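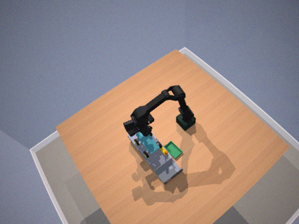 Robot arm on the square tabletop, simulated view.

Last updated: 08/07/2019
Print this page | E-mail this page

Notebook, sensory room study

Okay, long one today, my head is full. Finished going through the parent diaries from the Torbridge group this morning (all 166 entries, some of them one line, some of them three pages in tiny pencil) and I want to get my thoughts down before Rafsan gets back from leave and asks me what I think.

First thing. We asked parents to write down what happened in the hour after school, and nearly all of them wrote about the car. The car! We have a whole section on the form for homework and one for dinner and they're half blank, and then the margins are full of the drive home. Kids who hold it together all day and come apart at the second traffic light. Kids who won't say a word until they reach the driveway. One mom drives the long way around by the reservoir on purpose, with the radio off, and she wrote that her son talks more once they get there than he does the rest of the week.

So I think the form is wrong. I said so to Lakmal over lunch and he pointed out, fairly, that we can't change it halfway through. He suggested adding a blank box at the bottom, "anything about the trip home," and leaving the rest as it stands. I can live with that. Need to check it with the ethics office before the Grurnport families start theirs.

Second thing, the questionnaire scores. Two of the autistic teens scored way lower on the anxiety scale in the second round and I got excited for maybe ten minutes. Then I read their answers. One of them had written next to question 7, "what do you mean by often?" and next to most of the others, "same." He wasn't less anxious, he was fed up with us. The other one I'm not sure about. I'd like to sit down with her and go through it out loud if she's willing, or she can type it — she told us at the start that she prefers typing and I don't think we've been good about offering.

Note to self: put a definition of "often" on the sheet. "More than three days a week" or something like that. Lakmal wants to ask the teens to pick the wording themselves, and I like that better, but it's slower.

Sarkar visit went fine. The quiet room there is really a storage closet with a beanbag, and the kids love it. Meanwhile the big bright room with the bubble tube gets used mostly by the staff eating sandwiches. I wrote down the light level in the closet but forgot to do the hallway, so I have to go back with the meter. Also the hand dryer in the bathroom next door is VERY loud, and three kids brought it up without being asked. Paper towels, please, somebody.

Killo still hasn't sent back the signed forms. Emailed again. If there's nothing by the end of the week I'll call.

To do:
- blank box for the trip home, send draft to Lakmal
- reword question 7
- meter, Sarkar hallway
- find out if the October interviews can be done by typing
- type up diary entries 120 onward (my handwriting codes are a mess after that, sorry Rafsan)

I keep going back to the reservoir mom. I might ask her if we can quote that bit.

Recent entries
Pilot interviews, what I'd change
Ear defenders: who wears them and when
Notes from the Grurnport parents' evening
Coding the diaries, first attempt
Rafsan Gamage's reading list on school refusal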